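Jobs > Food & Packing > Part time

Jar filling and packing, Ruddock unit, 2 people wanted

Posted January by Emese Sipos

Need two people for the packing table, soon as possible. We are Pledus, dry goods in jars. Oats, bran, barley flakes, a couple of mueslis, the seed mixes at the back end of the year. Small unit at Ruddock, behind the tile place, blue shutter, ring the top bell because the bottom one's dead.

The job. Fill, tap down, top up, wipe the rim, cap, label, box. Then again. Last month 3,642 jars went out of here, and that was with one person short, so you can see why I'm writing this on my break.

Filling is by scoop and funnel. People think it's all in the scoop but most of the work is in looking. Every jar gets picked up and tipped on its side before it goes in the box, turned once all the way round, bottom checked as well. You're after gaps, dust clumps, husk that shouldn't be there, a hairline in the plastic. Clear jars show everything, customers notice.

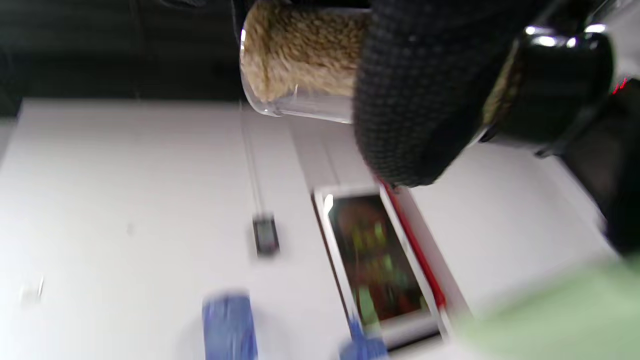

Caps go on by hand. Firm, not mad, overtighten and the thread jumps and then it's a return. If you've got weak wrists or a bad thumb say so at the start, we can put you on labels and boxes more of the time, Kristóf did that for a whole winter and was fine.

Gloves: knit ones supplied, medium and large, small on order. Bring your own if you have a pair you like but they must be clean and stay in the unit. No rings over or under. Hair tied back or under a cap. No perfume, the oats pick it up, really they do.

Hours. Mornings, 7 till 12, 3 mornings a week to begin with. More in the run up to the Ladness market, which is our big order, expect to be asked for extra then. You can say no. Paid fortnightly, same rate for everyone on the table, breaks paid. Tea is there, milk is whoever's turn it is.

What we want
- steady, tidy, on time
- ok standing, there are stools but you'll be up and down
- can lift a full box, 72 small jars to a box is the worst of them, trolley for anything stacked
- can read a batch sheet and write a date that other people can read
- food hygiene certificate nice but we'll put you through it if not

IMPORTANT we handle gluten, sesame and nuts all day. If you have an allergy to any of it this isn't the place for you, sorry. Flour dust too, if your chest is bad think twice.

No experience needed. Miklós will show you the table the first morning and stay next to you untill you've got the hang of it. Some people are quick by the second break and some take a week, makes no odds to us. Speed comes, I'd sooner have slow and right. We had jars back before Christmas with the wrong lids on and it took two of us a day and a half to sort.

End of shift the table gets cleared and wiped right down, scoops washed, sacks folded over and clipped, floor swept incl. under the shelves. Leave time for it, start by twenty to.

Parking is bad. Bus stops at the end of the road, and there's room for bikes inside the shutter.

To apply: ring the unit before noon and ask for me or Bianka Szalai, or drop a note through the door with your name, number, and which mornings you can't do. CV if you have one, a few lines is enough if not. We'll ask you in for an hour on the table, paid, and see how we both feel about it. If you've worked at Jernetti or anywhere else with jars mention it, we know most of them.

Levente Bíró does the contracts so any questions on tax or holiday go to him please, I only know oats.

Last updated: January, 11.50 am. Both places still open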